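Search the catalog
Enter keyword or part number

Brametti Trainer Canopy Cover, Two-Seat
By Folasade Ibrahim
2 October 2021
3 min read

I have wanted to write this page since May, when the first of these covers came back from the airfield at Womholm after a whole winter outdoors. It looked great! The fabric had kept its color, the straps still ran freely through their buckles, and the canopy underneath had no new scratches that we could find.

The cover fits the two-seat Brametti jet trainer, both the early canopy and the later one with the thicker center frame. It reaches from just ahead of the windshield to a hand's width behind the rear seat, with a separate flap for the left-side step so you can get at the canopy handle without undressing the whole airplane. (Ayman Smadi asked for that flap, and I can't imagine the cover without it now.)

What it's made of

The outside is a tightly woven polyester with a water-shedding finish. The inside is a soft brushed lining, sewn in so there are no loose edges to flap against the acrylic. All the buckles are plastic and sit well below the canopy rail -- no metal touches the clear parts anywhere.

Weight is 3 kg with the storage bag. One person can put it on in calm air. In wind, get a friend.

Washing

Shake it out first and pick off any grit, especially from the lining. Close every buckle and turn the cover inside out. A big front loader handles it fine on a cool, gentle cycle with a little mild soap and no fabric softener, which ruins the finish.
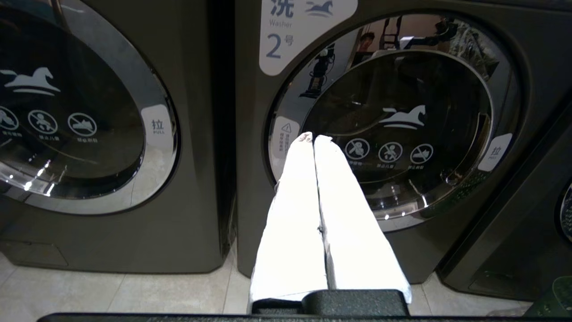 Drying and storage

Hang it over a line in the shade until the seams are dry all the way through. They take longer than the rest! Please don't tumble dry it. Fold it with the lining inward and keep it in its bag.

Fit and ordering

Part number 843. Colors are sand, light gray and dark green. Each cover is cut to order by Najwa Boutros and her team, so allow 20 working days. Tell us your airframe number, and mention any extra antennas behind the rear seat -- we can add a reinforced opening for them.

The same pattern does not fit the Hirano single-seater. A cover for that one is on the cutting table now, and I'm very excited about it.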